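How to check a viral screenshot before you share it

6 min read
272 shares · 30 comments

Most advice on spotting fakes tells you to "consider the source." I've never found that much use. The source is usually an account you half recognize, passing on something it got from another account you half recognize. What follows is slower and duller, but it has kept me from embarrassing myself more than once. I can't promise it will catch everything.

My running example is a screenshot that went around in October. It showed a post from the official account of the town of Clolavholm, saying residents would be fined for voting by mail twice in the same year. It had 2,066 likes on it, and people were furious.

1. Type out the exact words and search for them

Put the key sentence in quotation marks and search. If a public account said something outrageous to thousands of people, somebody will have quoted it as text, argued with it, or linked to it. When every result is the same picture of the same post, be suspicious. With the Clolavholm post, I got only the screenshot and people yelling about the screenshot.

Don't stop there, though. Search engines miss things, and an empty result is weak evidence by itself.

2. Go to the account and scroll

Find the real account by way of the town's own website. Copycat names are cheap. Then look at the date shown in the screenshot and read what was posted on either side of it. Yes, posts get deleted. "They deleted it" is also what everyone says about a post that never existed, so I want to see an archived copy before I believe it.

3. Look at the small stuff, but don't fall in love with it

Odd spacing, the wrong font, a clock time that doesn't match the time zone. These can point you somewhere. They can also send you down a hole, as apps change their layouts constantly and phones display things differently. I've seen real posts "debunked" over a comma.

4. Be wary of the like count

A big number makes a post feel checked. It takes seconds to type one in. A browser's built-in page editor will let you give anything 2,000 likes, and the picture you take afterward will look perfect.

5. Run a reverse image search, more than once

Crop out the caption and try again with the picture alone. Try two different services. Tilahun is decent at finding older copies, and Naltance sometimes turns up cropped versions the other one misses. Neither tells you whether a thing is true — only where else it has been. The oldest copy they find may not be the first one, either.

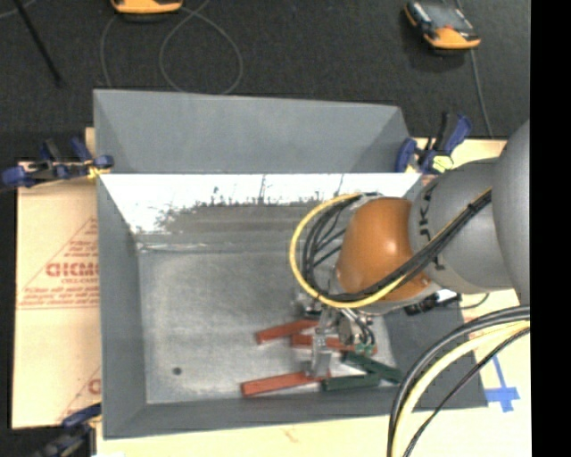 6. Read the fact-checks skeptically too

Flenus rated the Clolavholm post false, and I think they were right. But read past the rating. Did they contact the town? Did they link to an archive? A verdict with no links is one more person telling you something.

7. Decide what you can say

"I couldn't find this anywhere" and "this is fake" are different claims. Use the first one unless you have earned the second. If you already shared it, post the correction in the same place, and leave it up.

4 comments awaiting approval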